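Stone and Surface, week 2 handout: veins

Okay, so last time I talked way too long about granite and we never got to veins. Let's fix that.

A vein in marble is old trouble. The limestone cracked, fluid carrying minerals moved in, and then heat and pressure cooked the whole lot until the grains locked together. Pale veins are very often calcite, rusty ones usually have some iron in them. Gray in the body of the stone tends to come from carbon – bits of long-dead sea life, which I find wonderful!

Now, pattern. I want you to look at direction before you look at color (everybody does it the other way round, me included). Is there one strong line? Do the thin ones cross it, or follow along?

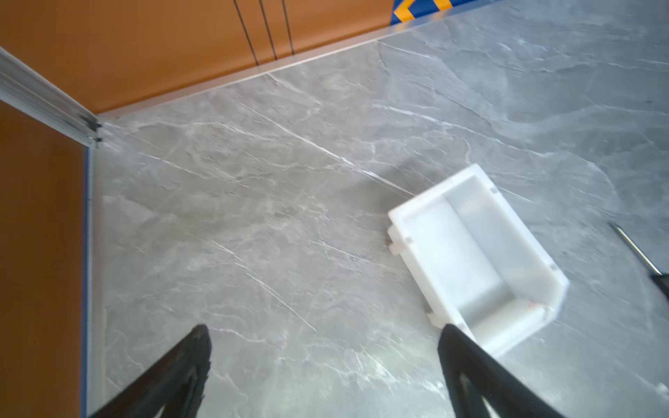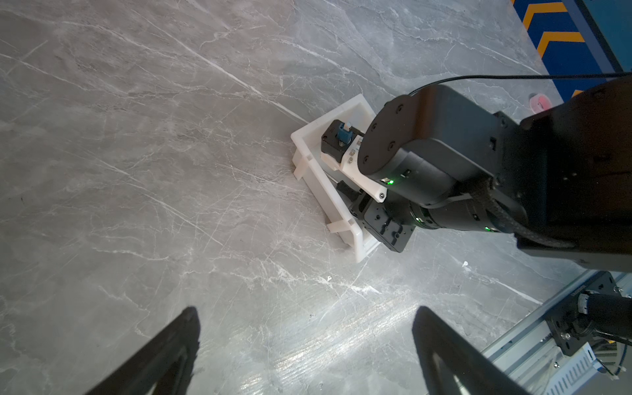
Gray marble pattern with white veining, both views. Follow the long pale streak toward the bin.

A pattern alone won't tell you if you've got real stone, by the way. Printed surfaces are good now. Check an edge if you can find one, and look for repeats. I once spent 44 minutes in the Lukance showroom hunting for a repeat and found it right by the door.

For next time, please read the Gestine chapter, pages 11 to 26. Skip the box on quarry law unless you like that sort of thing. Then sketch one veined surface from your own building, pencil only, and mark the main direction with an arrow. Bathrooms count!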